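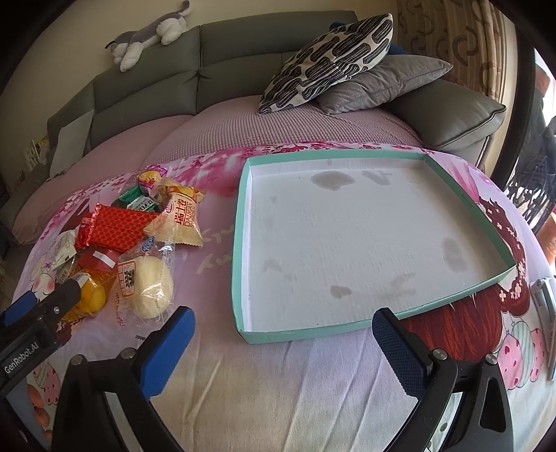
Snacks and a cardboard tray on the table, with the sofa behind.

Driving the night bus: a former Ekus driver on the road between Clillov and Mundumeck

29 Oct 2024

The night bus from Clillov to Mundumeck leaves after the last train and arrives in time for the first shift at the cannery. The woman I spoke to drove it for most of her working life. She retired in February and asked that her name not be used, as she still has family at the company.

We talked in her living room in the afternoon. She says she has not gotten used to being awake at that hour.

"I still go to bed at nine in the morning if I don't watch myself," she said. "My sister calls at lunchtime and gets angry. I tell her, for you it's lunchtime."

She did not set out to drive a bus. She was selling tickets at the Clillov depot when Ekus, which had just taken over the route, offered to pay for the license of anyone on the counter staff who would work nights. Two people signed up. The other one quit before the winter was over.

"He was a good driver, better than me at first. He couldn't sleep in the day. If you can't sleep in the day you can't do the job, and you find that out fast."

The route is around 200 miles, much of it two-lane highway. It climbs out of Clillov through the quarries, runs flat for a long time, then drops to the coast. In her first years the bus had a heater that worked only for the front rows, and regular passengers knew to get there early. People in back brought blankets. She kept a few of her own in the luggage bay and washed them on her days off.

I asked who rides a bus at that time of night.

"Everybody thinks it's drunks. You get some, but they sleep. Mostly it's people going to work, or going to the hospital in Mundumeck for a morning appointment. Students at the holidays. People who are moving and have everything they own in trash bags. I never charged for the extra bags. I can say that now."

She got to know the hospital passengers best. Some rode every other week for months and always took the same seat. A few wanted to talk. She would let them sit behind her, although the rules said passengers should not speak to the driver while the bus was moving. She learned to answer in short sentences and keep her eyes on the road.

"Then one week they don't come. You don't know if they got better or what. You can't call up and ask. I had one man who came back after a year just to ride to the coast and see the water, and he walked up to the front and said, remember me? I was so happy I missed the turn for the gas station."

The turn she missed was at Thaweesak, the truck stop where the night bus takes its only long break. For years it had a lunch counter that stayed open for the bus, with soup in winter and egg sandwiches the rest of the time. The counter closed when the highway was widened and most of the trucks began to pass it by. Now there are vending machines and a microwave.

"The soup was bad," she said. "I want that written down, because people talk about it now like it was wonderful. It was salty and it was always the same soup. But there was a person there who said good evening to you."

Ice was the part of the work she liked least. There is a stretch past the quarries where water runs across the road, and in a bad winter it freezes in sheets. She never had an accident there, but she came close one night when a pickup ahead of her turned sideways and stopped across both lanes. She brought the bus to a halt on the shoulder. Most of the passengers stayed asleep.

"I got out and my knees were shaking. The boy in the pickup was fine. He wanted to know if I had jumper cables. I said, what I have is a schedule. Then I gave him the cables."

The pay was never high. Drivers on the route got a night supplement of $4 a shift when she started, and it did not change for a long time. A group of them finally wrote to the company and collected more than 1,000 signatures from passengers in support. The supplement went up the following year. She thinks the signatures mattered more than the letter.

"I had people signing on the steps of the bus, in the rain. They didn't even ask how much we were getting. When I told them, they laughed."

Ekus has since moved the route to newer buses with outlets at the seats and heat all the way back. She likes them. She does not like the tinted windows, which she says make it hard to see who is waiting on the dark side of the stop, and she told the company so before she left. They thanked her for the comment.

She has ridden the route once as a passenger since retiring. She sat on the right, by the window, and stayed awake the entire way.

"I kept pressing my foot on the floor at the curves. The woman next to me offered me a mint. She thought I was sick."

She plans to go again before the snow, if her sister will come along. Her sister wants to take the day bus.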